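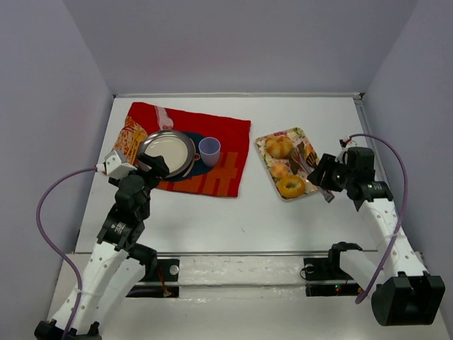

Virkville, back bench - January

Right, catching this up before I forget which branch has what. Most of today went on the bimanual stack for the meal setup, so if you're picking this up after me, start here and ignore the older notes in the wiki. They describe the planner from before we split the arms into separate processes and they'll send you the wrong way.

Task is the same one as before: pastry from the tray to the plate, left arm minds the plate, right arm does the tongs. Plate on the navy placemat, placemat on the red cloth, cup to the right of the plate, tray over on the bare tabletop. I've stopped letting myself fiddle with the layout between runs, which was half my problem at the start of the week. If the numbers move now, it's the code.

**Where the code lives**

Everything is on the `turnholm` branch. Turnholm is the coordinator (the bit that decides which arm is allowed to go where), and Sima is still the perception node. I know the names don't tell you anything. I inherited them and I'm not renaming forty imports in January.

Controllers run at 300 Hz, one process per arm. Coordinator ticks at 6 Hz, which sounds slow but it's only handing out workspace claims and gripper permissions, not trajectories. I tried pushing it faster and all I got was more log.

**Morning: the wrist jitter**

Started with the left arm buzzing when it hovers near the plate rim. You can hear it before you can see it. It'd settle, then start up again as soon as Sima published a new plate pose. My first guess was gains, so I spent a good hour softening the wrist joint and made it worse in a new and exciting way - less buzz, but the gripper sagged toward the placemat every time the elbow straightened. Put the gains back.

Should've plotted the target first. The plate pose was hopping between two values a few millimetres apart. The plate's got a silver rim and a cream centre, and the ellipse fit was sometimes grabbing the outer edge of the rim and sometimes the inner one. Both are perfectly good circles, so the confidence score was happy either way. The controller was doing exactly what it was told, several times a second.

What I changed in Sima:

- fit both edges on purpose and keep the pair, only accept if they share a centre
- publish the outer radius always, even when the inner one scores better
- hold the last pose if the new one is within the deadband (`plate_deadband` in the config)
- the placemat gets its own track now, so dark navy against red isn't doing double duty as "probably the plate edge"

Buzz is gone when hovering. There's still a little tick when the arm first arrives, and I think that one's the trajectory handoff, see further down.

**The spoon**

The spoon sits along the right edge of the plate and it's slim and shiny, and Sima loses it maybe one time in every handful of resets. When it's lost, the planner thinks that side of the plate is clear. It isn't a disaster with the current grasp on the left rim, but if anyone flips the grasp side (there's a flag, it's tempting) you'll put a finger straight through the spot where the spoon is lying.

I don't have a nice fix. For now I've painted a keep-out strip in plate coordinates, on the right side, always on, whether the spoon's detected or not. It's ugly and it works for this layout only. If we ever go to the Norholm layout with the bowl it has to come out. I left a TODO with capital letters.

Same story with the pronged utensil over on the folded napkin, except there the segmentation does fine on the handle and goes vague at the prongs. The napkin has a fine lattice print, orange and cream, and the utensil is wooden or orange-ish too, so you can see why the mask gets nibbled. I padded that one generously. The left gripper comes in really close beside it and I'd sooner lose a bit of reach than rake the thing across the cloth.

**The cup**

Translucent lavender plastic, against a pale lavender-grey wall. Whoever picked the colours had a sense of humour. Depth on it is rubbish - you get the far side, the near side or the cloth behind, depending on nothing I can work out. What does work is ignoring depth altogether: take the outline from the colour image, intersect the bottom of it with the table plane, and stick a fixed cylinder there. I'd been putting this off thinking it would be fussy and it took less time than lunch.

Caveat: this assumes the cup's upright. If it's been tipped over, the cylinder lands somewhere silly and the coordinator will happily guard an empty bit of table. I added a check on the outline's aspect ratio that flags it as `unknown` and freezes both arms. Clear it by hand from the console.

**Midday: the coordinator and the phantom claims**

So this was the big one. Turnholm carves the table into claim regions and each arm has to hold a region before it can move into it. The left arm would finish at the plate, release its claim, and the right arm would sit there over the tray edge waiting for a region nobody was using. Sometimes it'd wait out the whole timeout, sometimes it'd go straight away. Drove me up the wall.

Turns out (yes, I laughed too) the release message was fine, but the left arm's swept volume gets recomputed on every tick from the *measured* joint states plus a cable margin. The cables on these wrists loop out a long way before they go back down to the base, and somebody - me, last year - modelled that as one fat capsule hanging off the wrist. With the left wrist at the plate, the capsule poked over into the middle region. So the arm released the claim, then got it handed right back by its own cable.

I've swapped the capsule for a chain of 4 small spheres that follow a rough curve from wrist to base. It's still conservative. Middle region frees up properly now and the right arm starts its move as soon as the left gripper backs off. The margin's in `cable_model.yaml`, please don't edit the one in the URDF, it's not read any more and I should delete it.

While I was in there I also made the claim log human readable. You used to get region hashes. Now you get `LEFT holds plate`, `RIGHT waits middle`, that kind of thing, with the reason for the wait. I'd have found the phantom claim in ten minutes if I'd done this first, so let that be a lesson to future me.

**Tongs**

Tongs are lying diagonally on the tray with the handle sticking out past the front right corner, toward the right gripper. Good spot for the approach. The planner likes it, the IK likes it, no wrist flip needed.

The grasp pose is the part I'm still not happy with. It's a fixed offset along the handle, measured back from the handle end, and the handle end is what Sima sees best because it's over plain white table. Over the tray it's silver on a floral print, with dark chocolate bits right there as well, and the mask falls apart. So we know one end very well and the angle only so-so. An angle error doesn't matter for closing on the handle, but it matters a lot once you're holding them and trying to put the tips either side of a bun.

Plan is to re-estimate after the lift: bring the tongs up over bare table, look again, and update the tool frame before going back in. I've stubbed the state in the behaviour tree (`reacquire_tool`) and it currently just passes through. Nothing wired behind it.

Order of targets for when that's in: small round bun first, then the big golden one, then the ring donut. I'm leaving the chocolate pieces out of the target list for now. Sima merges them into a single blob and I don't want to tune the splitter until the tongs frame is trustworthy, or I'll be chasing two things at once again.

**Trajectory handoff (the tick)**

Back to the little tick on arrival. When the arm swaps from the planned trajectory to the hover servo, the servo initialises its target from the *commanded* pose on one arm and the *measured* pose on the other. Don't ask me why they differ, the blame view just shows a big merge. I've set both to commanded, with the velocity carried over. On the right arm the tick's gone as far as I can tell by ear. On the left it's smaller but it's there, and I suspect a bit of friction compensation that's tuned for the old gripper. Parked.

**Replays**

Ran the recorded joint logs through the new coordinator offline before going live on the arms. About 90 of the old runs replay cleanly from start to finish. The ones that don't nearly all stop at the same place, where the old capsule used to block the middle and the right arm's recorded motion has a long pause in it - the new code sees the pause, decides the arm's stalled, and drops its claim. It's a fault in the replay tool more than anything, so I've added `--ignore-stall`. Only for replays! If you pass that on the real arms I'll be cross.

**For whoever's next on this**

- pull `turnholm`, rebuild the messages package first or Sima won't start
- launch the controllers, then Sima, then the coordinator. Other orders sort of work and then don't
- table-plane calibration needs redoing if anyone shifts the front rail, the cup trick leans on it hard
- leave `grasp_side` on left
- `reacquire_tool` is a stub, so don't trust anything after the tongs lift
- still to write: a test for the two-edge plate fit with the plate tilted
- still to delete: the capsule in the URDF, the old wiki page, my embarrassing comment in `claims.cpp`

Config from today is saved as `meal_turnholm_jan` next to the others. I want to have a go at the tool frame estimate next, probably with the tongs closed to begin with, and see if the angle holds still between looks.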